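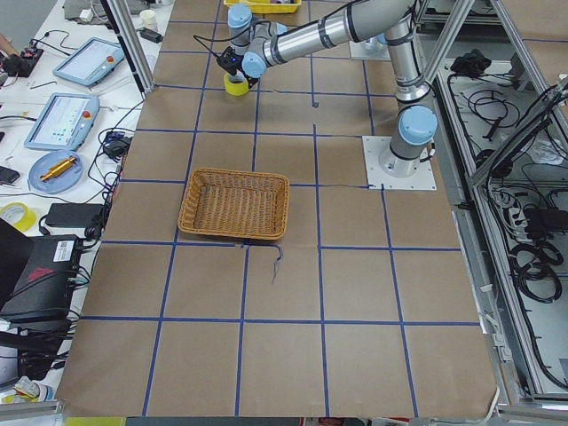 Corkside Gretia two-finger gripper: a month on the bench

Home Reviews Grippers Arms Cameras Controllers Forum Contact

We use cookies to remember your settings and count visits. Accept all Manage

The Gretia is a small electric parallel gripper from Corkside. It runs on 24 volts, takes commands over the same cable that powers it, and bolts to the wrist of most light arms with an adapter ring. We bought 2 of them through Jasińska and paid 1,265 euros for each, adapter ring included, delivery not.

I ran them through November on our two-arm table. Kerttu Ojala did the wiring and Jolanta Pawlak wrote the pick routines. The gripper we had before was an older air-driven one, and a fair part of this review compares the two.

Mounting and wiring

The adapter ring fits well. The screws that come with it are a little short, and Kerttu swapped them for longer ones from our own drawer on the second arm. The locating pin is snug enough that you need to press the gripper on evenly. If it goes on crooked, take it off and start again. Pulling it in with the screws will mark the ring.

The cable is the weak point. It leaves the body to one side, and with the wrist turned past a certain angle it rubs on the forearm. We tied it back with two loops of hook-and-loop strap and left some slack at the wrist. An angled plug would fix this, and Corkside sells one, but it was out of stock when we ordered.

There is a status light on the body. It is useful when you are standing at the table and less so when you are at the pendant, because the arm is often turned the wrong way. Skuner, the controller software, shows the same state on screen, so I mostly looked there.

The tape roll test

We start every gripper with a roll of packing tape and a wicker basket. The roll goes on the paper standing on its edge, the arm picks it up, and it has to end up in the basket. It sounds easy. A standing roll will start to roll away if one finger touches before the other, and a gripper that isn't centered will show it at once.

The Gretia centers well. Out of the box the fingers met slightly off the middle, and running the zero routine in Skuner cleared that up. After that, both fingers touched close enough together that the roll stayed put. The old air gripper needed a slower approach and still knocked the roll over more often than I liked.

Letting go was harder than picking up. The standard pads are a soft rubber, and tape is sticky along the edge. If you open at full speed the roll can hang on one pad for a moment and drop late. Jolanta added a slow first stage to the opening move and the problem went away. I would like to see that as a setting in the software instead of something you have to write yourself. 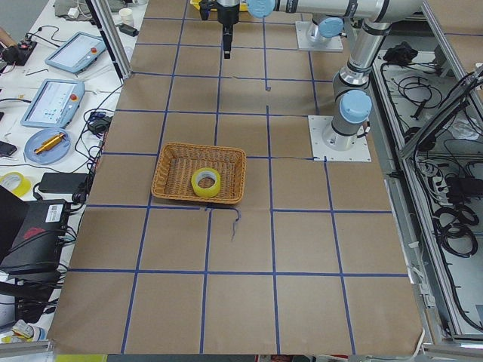 Force and speed

Force is set as a percentage. The manual does not say what the percentage means in newtons until you get to a table at the back, and the table is only for the standard fingers. We used low settings for nearly everything. A squashed tape roll is no great loss, but foam blocks keep the dent for a while and that changes the next pick.

Speed is good. Opening and closing are quicker than I need for table work, and I turned both down on the first day. At full speed there is a sharp click at the end of travel which Mieczysław Witkowska, at the next bench, asked us to stop making.

Holding position without power is a mixed story. With power cut, the fingers stay where they are and keep most of their grip. That is what you want when somebody hits the stop button with a part in the air. Getting the part back out afterward means powering up again or using the small manual screw, and the screw takes a long thin key that will be lost within a week. Tie it to something.

Mixed toys

A tape roll only tells you so much. The next round uses toys and small packages, all going into one basket: a lavender cube, a croissant, a carrot, a little brown animal. They have nothing in common in shape, so one grip setting can't be right for all of them.

The cube was no trouble. The carrot was fine when gripped across the body and poor when the routine chose the leafy end. The croissant was the one I learned most from. Flat pads touch a curve in only a small spot, and it turned in the fingers on the way over, so it landed at whatever angle it liked. Putting the grip point at the thickest part helped. The optional V-shaped pads should help more, but we did not buy them.

The animal figure has legs and a tail, and the fingers tended to close on one leg. I count that as our fault for using the same approach height as for the cube.
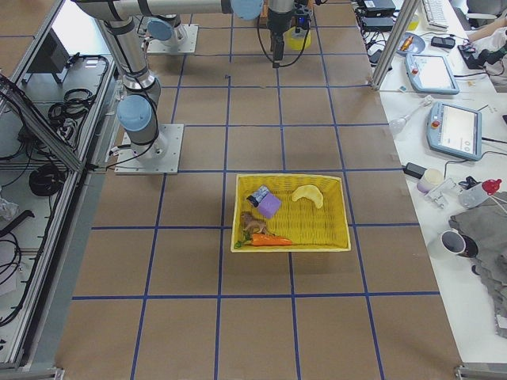

Can the Gretia tell whether it has picked something up?

It reports finger position and motor current, and from these Skuner sets a "part held" flag. The flag was dependable with hard objects. With soft foam at low force it sometimes stayed off while the part was held, and we had to raise the force a little before we could trust it.

Two arms, one table

Both grippers run from one controller, which was the main reason we looked at the Gretia at all. Each one needs its own address, and they ship with the same one. Connect them one at a time and change the address on the second before you plug both in. Kerttu found this in a footnote after an hour of error messages.

Once set up, they worked side by side without trouble. The body is longer than the old air gripper's, though, and that matters more with two arms than with one. When both reach in low, the wrists come close well before the fingers do. We had to redraw the no-go zones around each wrist, and we lost a strip of shared space down the middle of the table.

Reaching into a basket with raised sides is where finger length counts. The standard fingers are just long enough for a shallow basket. For anything deep you would want the long set, with some loss of grip force at the tips.
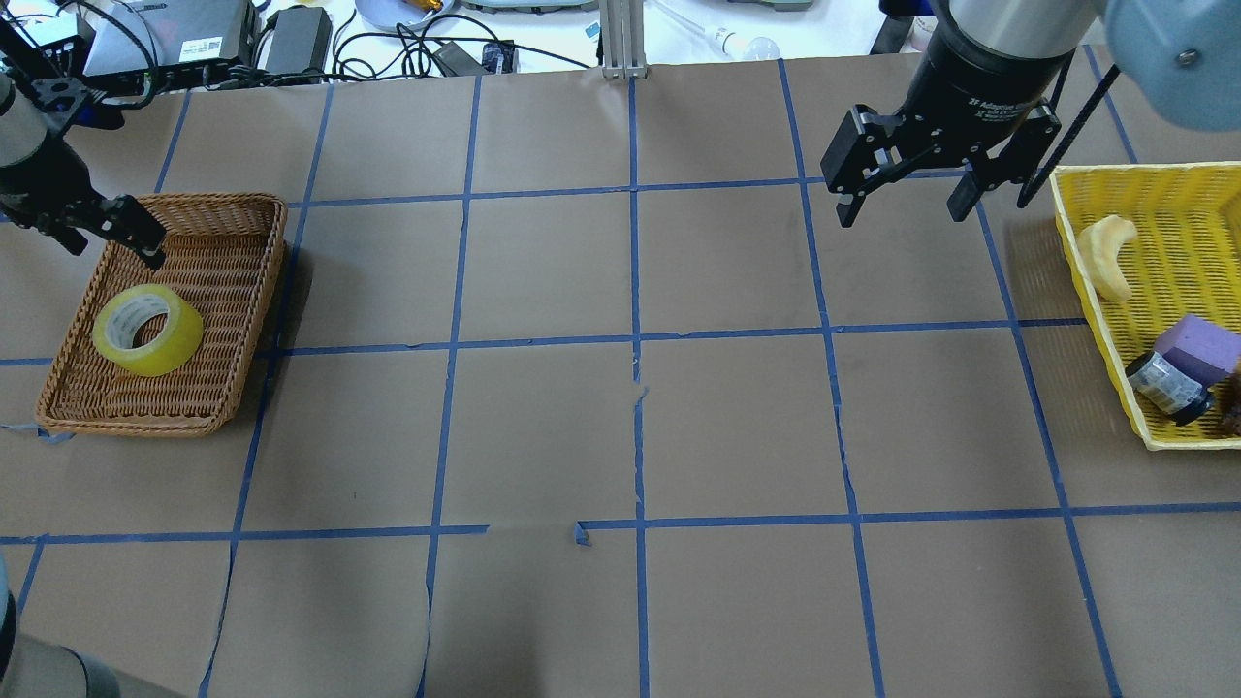

Do the fingers come off without taking the gripper off the arm?

Each finger is held by 2 screws that you reach from the front, so the gripper stays on the wrist. Run the zero routine again after any finger change, even if you put the same pair back.

Support and price

I wrote to Corkside once, about the cable. Bronisława Brzozowska from their support desk answered the next morning with a drawing of the angled plug and the minimum bend radius, which I could not find in the manual. The manual itself is thin and badly needs an index.

The price is fair for an electric gripper with position feedback. If you already have compressed air at the bench and only need open and closed, an air gripper will cost less and weigh less. Lucyna Wieczorek went that way for her single-arm cell and has no plans to change.

We are keeping both. I'll order the V-shaped pads and the angled plugs when they are back in stock, and I'll add a note on pad wear once there is enough of it to measure.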